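**Unit 4: Wood surfaces indoors – movement, finish and wear**

Read before the second workshop session. Bring the board samples you were given in Unit 3.

## 4.1 Why wood moves

Wood takes up moisture from the air and gives it back. When it takes up moisture it swells, and when it dries it shrinks. The change is very small along the length of the board and much larger across the width. For most of the work in this course you can ignore lengthwise movement and plan only for the width.

How a board was cut from the log also matters. A flat-sawn board moves more across its face than a quarter-sawn board of the same species, and it is more likely to cup. You can usually tell the two apart at the end of the board. Rings that run close to parallel with the face mean flat-sawn. Rings that stand upright mean quarter-sawn.

A tabletop glued up from several boards behaves like one wide board. It has to be fixed to its base in a way that lets it move. Slotted screw holes, wooden buttons or figure-eight fasteners all work. Screwing a wide top down tight on all sides often ends in a split, usually in the first heating season.

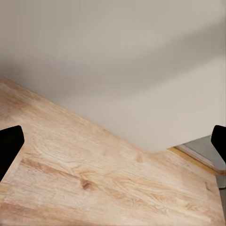 Grain direction should be settled before anything is cut. Long grain normally follows the longest dimension of the part. On a top this gives strength over the span and keeps most of the movement in one direction, front to back. Breadboard ends run across that direction, so they are glued only at the middle and left free toward the ends.

## 4.2 Color and light

Pale woods do not stay the color they were on the day they were planed. Maple, ash and pine turn yellow with light. Cherry darkens quickly. Walnut gets lighter. A rug or a lamp base left in one place for a summer will leave a mark, and the mark may take months to even out.

Finish changes color too:

- Oil finishes warm the wood and bring out the grain. They need to be renewed.
- Oil-based varnish starts amber and gets darker.
- Water-based finishes stay close to clear. On dark woods they can look a little flat or cloudy.
- White-pigmented oils hold back yellowing on pale woods but can collect in open pores.

Always test on an offcut of the same board, sanded to the same grit. A test on a different board tells you very little.

## 4.3 Floors

A floor has the same movement problem as a tabletop, only over a much greater width. Leave a gap at every wall and cover it with baseboard. Let the boards sit in the room before laying, with the heating or cooling running as it will in normal use.

Run planks with the longest dimension of the room unless the joists decide otherwise. Stagger the end joints. Sort the boards first – knots and dark streaks look better spread over the room than bunched in one corner. Open several packs at once and mix them. 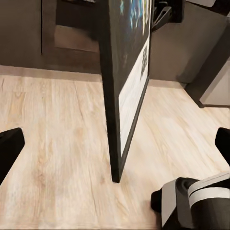
*Fig. 2. Light plank floor with a few darker knots and streaks.*

Most wear on a floor comes from grit. Felt pads under chair legs help only if they are kept clean. Never wet-mop a wood floor. Use a well-wrung cloth or a flat mop that leaves almost no water behind.

## 4.4 Worked case: the Kokkinos reading room

The Kokkinos reading room has 872 square feet of floor, laid in ash with a water-based finish. After the first winter, gaps had opened along the south side. Humidity in the room had dropped to 12 percent in January, and the boards had been delivered and laid on the same day. The gaps closed partly by July.

The owners asked whether to fill them. The advice was no. Filler put into a winter gap gets squeezed when the boards swell, and either pops out or crushes the edges. A humidifier was fitted instead, and only the two widest gaps were closed, with glued slips of ash.

## Before the session

1. Measure the width of each sample board at both ends and write it on the back in pencil.
2. Mark each one F (flat-sawn) or Q (quarter-sawn).
3. Read pages 54 to 61 of the course reader.

Samples go on the rack in Room 345, Rinar Building.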